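Jiltthorpe Stakes, entries and a few thoughts. Long thread, nine runners, so mute me now if racing isn't your thing.

27/08/2024

Entries closed this morning. Nine went in, and I expect all of them to run unless the rain comes early. The race is a mile and an eighth on dirt, same as last year, but they moved the start back up the chute so there's a longer run to the first turn.
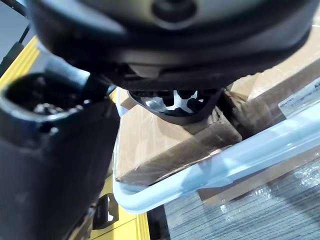
That extra run matters most for Trirko. He has drawn the outside post in his last two starts and got hung wide both times. From the chute he can take his time and find a spot before they bend. I had him as a longshot in this before the change and I have him third now.

Wotine is the favorite and should be. She's the only filly in the field, she gets the three-pound allowance, and her last two works were sharp without being silly. The half mile on Saturday's card sheet was the one people quoted. I liked the five furlongs before it more.

My one worry with her is pace. She wants to sit second or third off somebody who's going along at a sensible clip. I can't find that horse in here. If she ends up on the lead by default, I don't know what she does. She's been in front early once in her life and got tired late, though that was over a track that was tiring everybody.

Nazari is the one I get asked about. He won by daylight in the spring and has been beaten twice since, both times at short odds. People have written him off. I went back and watched both replays last night with the sound off.

First one, he breaks half a step slow and gets shut off at the rail. The rider takes hold, and by the time he's clear the leaders are gone. He finishes with run left. I'd put a line through it.

Second one is harder to excuse. Clean break, good trip, every chance at the top of the stretch, and he just stayed on at one pace. The trainer's comment was that he needed the race after a short break. Could be. He has worked steadily since, nothing flashy.

They're taking the blinkers off him. I usually don't care much about equipment changes but he was pulling hard in both of those losses, and a horse that pulls for half a mile isn't going to have much left for the end of nine furlongs. If he relaxes he's a different proposition.

On the track itself. They added material to the surface over the summer break and the first few days back it was playing slow and deep. Times have come down since. The rail looked dead on opening day and fine by last weekend. I wouldn't pick a horse on bias either way.

If it rains, Trirko goes up for me and Nazari goes down. Trirko's sire got plenty of winners in the slop and he has a second in it himself. Nazari has never seen a wet track and has big flat feet. Wotine won her maiden on a sealed track so I'd leave her where she is.

The rest, quickly. The two shippers from the same barn look a level below. The gray closer needs a fast pace and won't get one. The other three have all been beating each other in allowance company, and you could throw a blanket over them. If I had to use one underneath it'd be the one drawn inside, only for the saved ground.

For the crowd, last year's gate was some 2,000 and the parking lot by the main entrance was full by the second race. They say the overflow field is open this time. The walk from there is 12 minutes and there's no shade, so bring a hat.

My order for now: Wotine, Nazari, Trirko. Small win bet on Nazari if he's better than 4-1, otherwise I'll leave the win pool alone and play an exacta box with the filly.

Somebody asked about the October race. The winner here gets an automatic spot in it with the fees paid. I think that's why the field is bigger than usual, and why a couple of them are in over their heads. For the owners it's a cheap ticket if they get lucky.

I'll post again when the post positions are drawn. If Nazari gets the rail I'll probably change my mind about all of this - he hates being down inside with dirt in his face.

Correction to the post on the shippers: only one is from out of state. The other just switched barns. Still don't like either one.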